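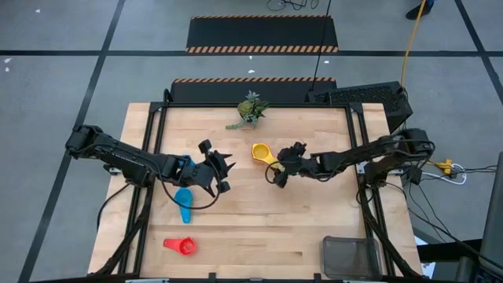
# Call for Participants: Kenow Study of Two-Arm Teleoperation

The Proltby Institute invites adults to take part in a paid study of how people guide a pair of robot arms through short tabletop tasks. The study forms part of Kenow, a research project on learning from demonstration, and is carried out jointly with the Plinau Laboratory. Sessions are held in the Jaber Building, ground floor.

## Background

In the first phase of Kenow, trained operators recorded 3244 demonstrations of two robot arms sorting, passing and placing small household items, among them measuring scoops and plastic containers. A control policy was then trained on these recordings and tested on item layouts that it had not met before.

The main result concerned the choice of recordings. A policy trained on a selected set of 200 demonstrations, chosen for variety in the starting positions of the items, completed the sorting task nearly as often as a policy trained on the full collection. The gap was widest in tasks that called for a handover between the arms. In those tasks the smaller set contained too few examples of recovery after a poor first grasp.

All of the first-phase operators had long practice with the equipment. It is therefore not known whether the selection method holds for recordings made by people who are new to it. The second phase is designed to answer that question.

## What Participation Involves

Each participant attends three sessions on separate days. The first session covers consent, a safety briefing and free practice. In the second and third, the participant guides both arms through a set of tasks with instructions shown on a card. Typical tasks include:

- moving a scoop of a named color to a marked place on the table;
- passing an item from one gripper to the other;
- placing an item in a bin without touching the rim.

Unsuccessful attempts are kept and labeled. They are of direct use to the study, and payment does not depend on performance.

A member of the research staff is present throughout and may stop the arms at any time. Participants may do the same, and may pause or end a session without giving a reason.
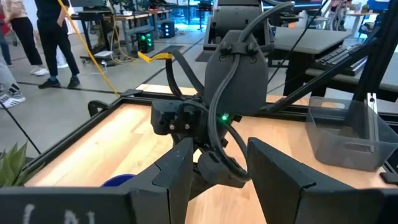 The arms, the gripper cameras and the overhead camera record motion and video of the work area. Hands and clothing may appear in the video. Faces are blurred before any recording leaves the laboratory, and no sound is kept. Recordings are stored under a participant code — the list linking codes to names is held separately and is destroyed when the second phase closes.

## Who May Apply

The study seeks 215 participants. Applicants must:

- be 18 years of age or older;
- be able to sit or stand at a workstation for up to an hour, with breaks;
- have normal or corrected vision and be able to tell red, yellow and blue apart;
- have no earlier experience of operating a robot arm by remote control.

Left-handed applicants are especially encouraged to apply, as they were underrepresented in the first phase. Staff and students of the Institute are eligible unless they report to a member of the Kenow team.

## Payment

Participants are paid for each session attended, including sessions that end early. The rate is stated in the information sheet. Travel costs within the city are repaid on presentation of a receipt.

## How to Apply

Application forms and the information sheet are available at the reception desk of the Jaber Building and from the Kenow project office. Completed forms may be returned in person or by internal mail. Applicants will receive a written reply stating whether a place is available, together with a choice of session times.

Participants who wish to receive a summary of the findings should mark the box on the second page of the form. The summary is expected in March.

Proltby Institute, Kenow Project Office
2024-06-18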